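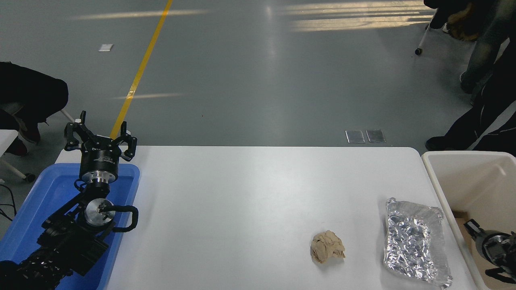

Tabletop sorting work at the Plenisel practice floor. Two items on the table, a crumpled paper ball and a foil tray, with the bin alongside.

About Plenisel

Plenisel writes and maintains working rules for robot arms used at tables and benches, in places where people and machines share the same floor. We serve recycling firms, teaching labs and small manufacturers. Our rules cover how a work area is laid out, how a task is started and stopped, what is written down, and who is allowed to change it.

We were founded by Eusebio Pacheco, who had spent most of his working life as a shift supervisor in a sorting plant. The first rule book was a stapled set of pages meant for one site. It was copied by a second site within the year, and requests for a version that could be used elsewhere led to the company in its present form. Mr. Pacheco remains our director and signs every edition.

What We Do

Our main publication is the Plenisel Bench Rules. The current edition contains 60 rules and was issued on Feb 9, 2021. Each rule is written in plain language and is short enough to be read aloud at the start of a shift. Sites that adopt the Bench Rules receive the full text, wall sheets, blank log pages and one visit from a member of our staff.

We also teach. Our two-day operator course has been completed by 1,335 people. The course is held on our own practice floor, and most of the second day is spent at the tables. Paper, foil and other light packaging are the usual practice items. These materials change shape when they are gripped, and operators who have only worked with blocks and boxes tend to close the hand too far or too fast.

Our Principles of Good Practice

The following points are taken from the opening chapter of the Bench Rules and apply at every site that uses them.

The table is cleared before a task begins. Only the items named on the task sheet are placed on it.

Items are set down by hand while the arm is stopped. The person placing them says "clear" and steps back before the arm is released.

Every arm has one named operator at a time. The name is written on the log page, and a change of operator is a new entry.

Bins are placed where the arm can reach them without passing over a seat or a walkway. A bin that has been moved is checked again before work resumes.

Floor lines are kept visible. Worn paint or tape is reported the same day.

Cables on the floor are inspected at the start and end of each shift.

Scraps that fall to the floor are left until the arm has stopped.

A failed grasp is logged in the same way as a good one – date, item, hand opening, and what the operator saw. No one is marked down for a failed grasp. Operators are marked down for an empty log.

Review and Revision

The Bench Rules are reviewed each September. Any adopting site may propose a change, and proposals are answered in writing whether or not they are accepted. The last review drew on over 3,000 log pages sent in by sites and resulted in 19 amended rules, most of them in the chapters on restarting after a stop and on handing over between operators. Rule 14, on gloves, was withdrawn and has not been replaced.

Our Partners

Pinen hosts our practice floor and provides classroom space for the operator course. Dong supplies sorted packaging for use in training. Nernix prints the wall sheets and log pages and holds the archive of earlier editions. None of our partners has a vote in the review, and Plenisel does not accept payment from makers of robot arms or hands.

Visits and Inquiries

Schools and firms may arrange to observe a practice session. Visitors are given a short safety talk on arrival and are asked to wear closed shoes and to remain with their host. Groups should write to the Plenisel office at least two weeks ahead, giving the number of visitors and any access needs. Requests for printed copies of the Bench Rules, including the large-type edition, may be sent to the same office.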